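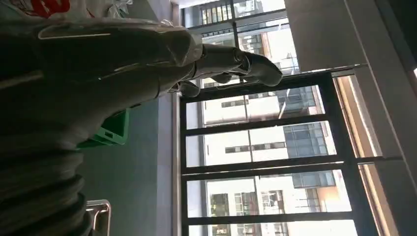 Fig. 1. Caisse verte et sachet plastique blanc à impression rouge, côté fenêtre.

Préparation des envois, séance 2
Poste de pesée et de lecture des codes
Support rédigé par Shih-chieh Chiang, version du 4 juillet 2025

Rappel de la séance précédente : les sachets arrivent au poste en caisse, fermés et étiquetés. L'opérateur ne les rouvre pas. Un sachet déchiré ou dont le rabat se décolle part dans le bac des litiges avec une fiche Wurik remplie au stylo.

1. Disposition du poste

La caisse se place à gauche de la balance, ouverture vers le haut. Le convoyeur est à droite. Le sachet se déplace donc toujours dans le même sens : caisse, plateau, tapis. Les gauchers gardent cette disposition et tiennent le lecteur de la main gauche.

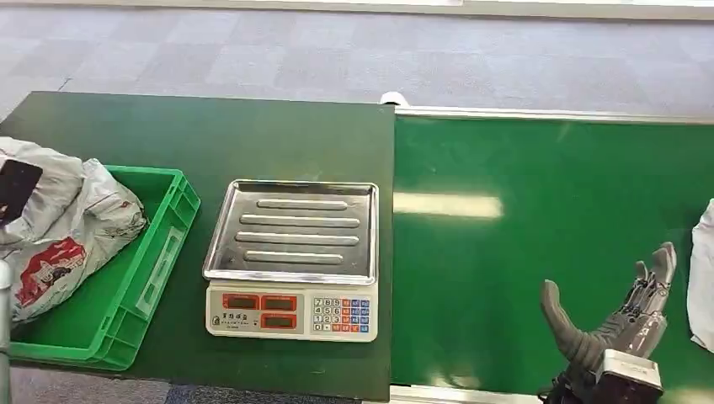

Fig. 2. Table de travail : caisse à gauche, balance à plateau inox au centre, convoyeur vert à droite.

Avant la première pesée, vérifier que le plateau est vide et propre, allumer la balance, attendre le zéro. Si le zéro ne se stabilise pas, appuyer sur la touche de remise à zéro une seule fois. En cas d'échec, prévenir l'encadrant et changer de poste.

2. Prise et dépose du sachet

Un sachet souple ne se saisit pas comme un carton. On le prend à pleine main au milieu, là où se trouve l'article, et on le pose face imprimée du code vers le haut. Les plis gênent la lecture : lisser la zone du code avec la paume, sans appuyer sur le plateau pendant la mesure.

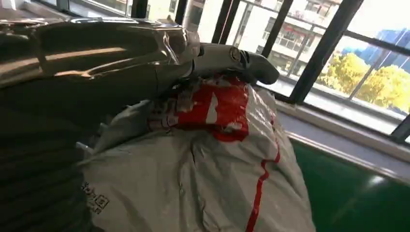
Un sachet plus grand que le plateau est replié sur lui-même. Il ne doit toucher ni la table ni la caisse, faute de quoi le poids affiché est trop faible. L'erreur est fréquente chez Firora, où 29 bordereaux ont été repris pour cette raison pendant l'exercice de juillet.

3. Lecture du code

Tenir le lecteur incliné au-dessus du sachet, tête vers le code. Attendre le signal sonore. Après deux essais sans résultat, saisir le numéro au clavier et cocher « saisie manuelle » dans le bordereau.
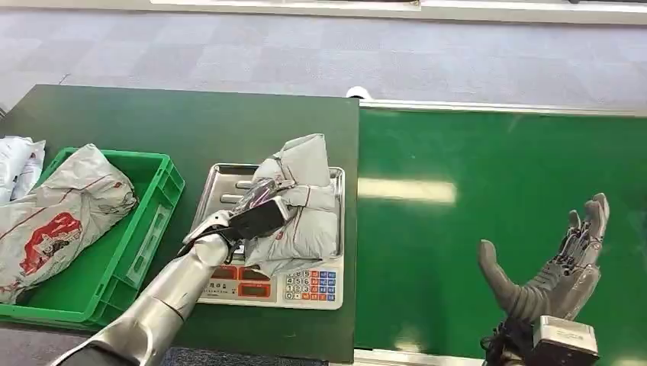

L'ordre des opérations est fixe : dépose, stabilisation, lecture, validation, évacuation. Ne pas lire le code d'un sachet encore dans la caisse, le numéro risque d'être associé au poids du précédent.

4. Exercice

Durée : 45 minutes, en binôme. Traiter les 13 sachets du lot Dronham et remplir le bordereau. Échanger les rôles à la moitié du lot.

À rendre : le bordereau signé des deux noms et la liste des saisies manuelles.

Pour la séance 3, lire le chapitre du polycopié Tuominen sur les tolérances de pesée.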